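Re: [hutdale-toys] squishy bread, what's left, and the play bakery box

From: Shuk-fan Tai
To: hutdale-toys list
Date: 8/20/20

Hi all, quick one, I'm meant to be out of the door.

Ottó's message first so you don't have to dig for it, my answers after.

> From: Ottó Fekete
>
> Hello everyone,
>
> I've got the bakery box from the toy library here in Edilbridge and I'm trying to make sense of it before it goes back out in October. The list taped inside the lid doesn't match what's in it. It says "rolls, buns, cakes, tray, tongs" and no more than that. There are squishies in with the hard plastic food, which can't be right, because the hard bits have left dents in the soft ones. The cupcake has a crease in it that won't come out.
>
> Questions:
>
> Do the squishies belong in the bakery box at all, or did they come from the sensory box?
>
> How do people clean them? Two of the buns are grubby and one is sticky all over. I tried a baby wipe on the sticky one and it got worse.
>
> Is there any smell-free replacement? The old ones reek of strawberry and one family has asked for a box without scent.
>
> Last thing, Man-lok says we agreed an age limit for the soft food. I can't find it written down anywhere.
>
> Thanks, and sorry for the long list.
>
> Ottó

Right.

Belonging. They started in the sensory box. Somebody moved them over for the summer fair because the bakery stall looked thin, and they never went home. I'd keep them in with the bakery stuff now, the children clearly want them there, but in their own bag. Drawstring, cotton, we have loads. Not the zip plastic ones, they go tacky in those, and not squashed under the till. The till is the real villain. Heavy thing, goes in first, flat on the bottom, everything else on top of it. If the dent in the cupcake has been there since spring then I think you have to live with it. A gentle warm up sometimes helps – I leave mine on the shelf over the radiator, not ON the radiator – but a proper crease in the foam is usually there for good.

Cleaning. No baby wipes! Whatever is in them takes the coating off and then you get precisely what you've got, the sticky all over thing. What I do is a drop of washing up liquid in lukewarm water, a soft cloth wrung nearly dry, pat dont rub, then leave it somewhere airy overnight. Never dunk them. If there's a split the water goes in and it will smell worse than the strawberry ever did. For a sticky one, cornflour. Put it in a bag with a spoonful, shake, leave it an hour, brush off with a pastry brush. The paint will look a bit dull afterwards but it stops picking up fluff. If it's still sticky after two goes, bin it.

Painted bits want care. The piped icing is always first to go, because it's the bit that sticks up and small thumbs find it. Go along the line with the cloth and not across it. I lost half the icing off a doughnut learning that.
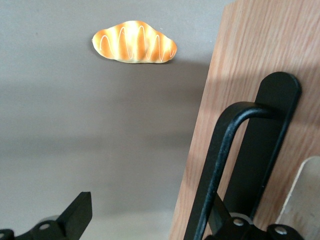 For the lid list I'd write proper descriptions so whoever checks it in next time knows what they're looking for. "Rolls" is no use to anyone. Something like: soft bread roll, long, lumpy like a croissant, golden and cream bands, white zigzag icing along the top. Then you can tick it off in two seconds and you don't get it muddled with the hard plastic croissant, which is a different thing and lives in the basket with the tongs. Same for the buns, say soft or hard every time. Ojārs typed the lists for the farm box that way and it has come back complete ever since, near enough.

Smell. I air mine for a fortnight with the window on the latch. The strawberry fades, it doesn't vanish, so for a family who've asked for no scent I wouldn't send the old ones at all. Chak-lun got an unscented set through Mak, the wholesaler, item 316 on the sheet if you have the sheet. They sell in boxes of 240 though, which is silly for us, so he went halves with the playgroup and I think there are still spares in his garage. Ask him nicely. There was also a Vulturex set somebody passed on, nice colours, very slow to spring back, but I've not had my nose near it so can't say.

Age. Man-lok is right that we talked about it, and I'm fairly sure we said nothing soft for under threes, and check for tears every single time it comes back. Foam tears in little crumbs and they do go in mouths. Any bite marks, out. I don't care how nice it is. Could you write that on the lid as well, under the list, big letters. I'll dig for the old note but don't wait for me.

One more while I remember. Please can the play food NOT be sorted by colour. I know it looks lovely. It takes an age to put back and the families feel they've done it wrong. Bags by type is plenty – soft in the cotton bag, hard in the basket, tray and tongs loose on top. Till at the bottom, did I say that. Till at the bottom.

I can take the two grubby buns off you and have a go if you drop them round. Leave them in the porch in a paper bag, not the one with the wet boots.

Must run, sorry for the state of this

Shuk-fan

3 comments

Chak-lun Cheng
Yes spares still in the garage, behind the paint. Ottó come and take what you want. I'd rather they were in a box getting squeezed than sat next to my bike. Cornflour works, can confirm, but do it outdoors.

Ojārs Laur
Farm box came back missing a goose, so "near enough" is about right. I can type the bakery list if someone sends me what's in there. Soft and hard in separate columns? Also the label paper is nearly gone, the pack of 700 we had went on the jigsaws.

Man-lok Chiu
It was under threes, I have it in my notebook from the meeting. We also said the soft ones get checked at the desk with the family there, so there's no argument later about who bit what. Can that go on the lid too please.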